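Drama back on the timetable at Talldale – sort of

Talldale High will offer drama as a full-year course again starting next school year, after four years without it. The school board signed off on the plan at its July meeting, which ran past 10 p.m. and had the parking plan on the agenda ahead of it.

Short version: one course, two sections, open to grades 10 through 12. No audition to get in. Students pick a performing track or a design track by the end of the first month and stay with it through spring. Design covers lighting, sound, costume and set. Performing covers the rest.

The course was dropped when the last full-time drama teacher left and the position wasn't filled. Since then there has been an after-school club, no credit, meeting in the cafeteria when the cafeteria was free. Club members put on one-acts. Tickets at the door, cookies at intermission.

The school sent a survey home in the spring and got 247 replies, most of them from families with a kid in middle school. Drama came out ahead of a second ceramics section and well ahead of film studies. The board had the results in its packet but didn't spend long on them.

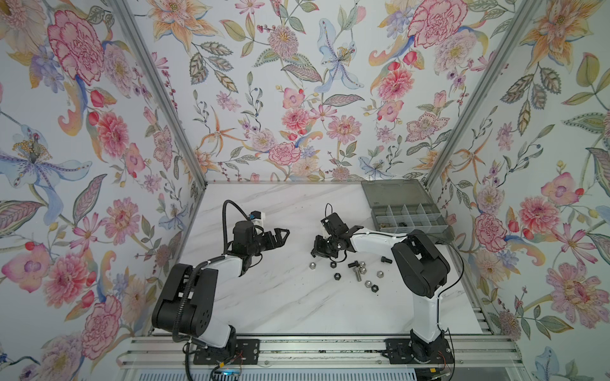

One parent wrote in to say the two sections will fill up before the younger students even see the sign-up sheet, and that seniors who need an arts credit to graduate will take every seat. She'd like some spots held for 10th graders who want to keep going with it. Her older son waited two years for the club to turn into something, she added, and then he graduated.

The school hasn't said anything about holding seats. Sign-up opens with the other electives and the counseling office is handling it the usual way, so first come, first served for now.

What will students do all year? From the course outline, which is nine pages and worth a read if your kid is interested: the fall is scene work and improv, plus a written journal. Winter is a group piece made from scratch, with each group picking a starting point – a photo, a news story, a song. Spring is a scripted play, shown to an audience. The written part counts for 40 percent of the grade, which is more than a lot of students will be expecting. Reviews of live shows are part of that too, and there will be at least one trip to the Haldane Playhouse. Bus is covered, ticket isn't.

Grading on the group piece is individual. Each student gets marked on their own work and their own journal, even if the piece as a whole falls apart. Parents asked about this twice at the meeting.
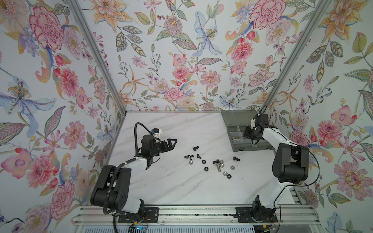 Money next. The district is putting in $1476 for scripts and performance rights in the first year, and that's all the new money there is. Teaching hours come out of the existing English allotment. Lights are the old ones. The Tivside Arts Fund has a grant round open in the fall and the school plans to apply for a dimmer board, the present one having two channels that dont work. If the grant doesn't come through, the spring show goes ahead anyway with whats there.

The auditorium is the other question. It seats 700 and is booked by the band most afternoons, so the class will meet in Room 118 and move to the stage only for the last few weeks before each showing. The spring play is expected to run two nights. Dridow High, which has had a drama course all along, has offered to lend flats and a few costumes, pickup to be arranged.
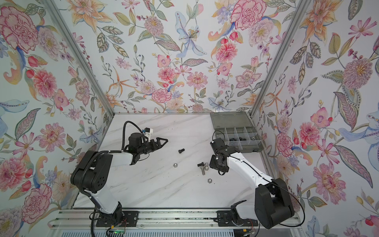 Design-track students will have a box set to build first, at model size, before anybody touches lumber. The assignment sheet asks for three walls, a floor and a clear idea of who lives there. Wallpaper counts. Big flowers on all three walls, carnations and lilies and irises, over a marble-patterned floor would tell an audience something before the first line is spoken, and students have to put in writing what that something is. Models are due before winter break and will be on show in the library lobby. Materials can be anything from home, no kits to buy.

Course code and sign-up form are on the counseling page. The club keeps going after school for anyone who can't fit the class in, same time, still the cafeteria. Questions on credits go to the counseling office, open until 3:30 p.m.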